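Equipment Planning Gallery: The Simulated Kitchen

Welcome in, and thank you for stopping by. My name is Raghavendra Amin and I look after equipment planning at Pullon, which means that for most of the year I am the person asking whether we really need another one of those. This page goes with the budget for our two-arm robot program. Several people at the Sulcombe office told me that a spreadsheet with 847 rows was not a friendly way to find out what we want to buy, and they had a point, so I have tried to put it in ordinary words.

We began in simulation well before we asked anybody for a price. I was a doubter, I will admit, having come up through warehouse equipment where you order the thing, bolt it down and find out. But a rendered room can be changed in an afternoon, and a floor plan at Sulcombe cannot, at least not without a good many phone calls. The room we use most has a long counter, a table at the back and a big purple-fronted appliance with a thick green border, and it has taught me more about reach and floor space than any brochure I was ever mailed.
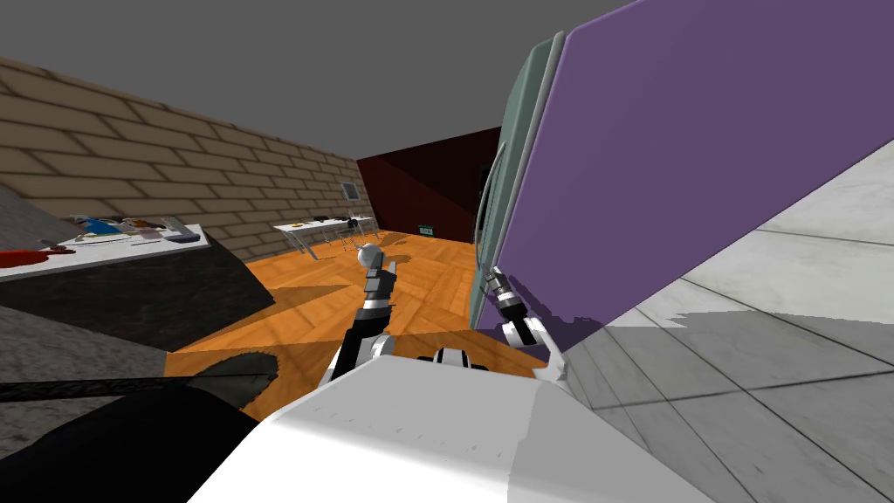 Reach is where the money goes, and I wish I had understood that sooner. Our first request was written around lifting, because lifting is easy to put a number on, and it came back from Ferrand with a lovely quote for arms that were far stronger than our work calls for. Large panels and doors ask for something else. They want an arm that can get in low and follow a wide sweep while the base stays clear of it, and they want open floor to do it in. We have moved part of the lifting allowance over to longer arms and a narrower base, and I feel a good deal better about the total.

Grippers come next on the list. Ferrand prices a spare set of fingers at 3889, and I have put in for two sets, one for each arm, with a further 500 set aside for pads and small hardware. Please don't trim that last line - it looks like loose change, and it is the first thing everyone asks me for.

Flooring is still open. Tukum, our second site, has tile running straight into wood, and I would like a quote for leveling the join before we settle on wheels. If you work at Tukum and have a tape measure handy, I would be very glad of the height difference at each doorway, all 14 of them if you can stand it.

Orders for the arms should go out in February, with the grippers to follow once the wrist fittings are confirmed. Comments on the list can come to me directly, or you can leave them with the front desk at Sulcombe and I will pick them up with my mail.

Page updated November 26, 2025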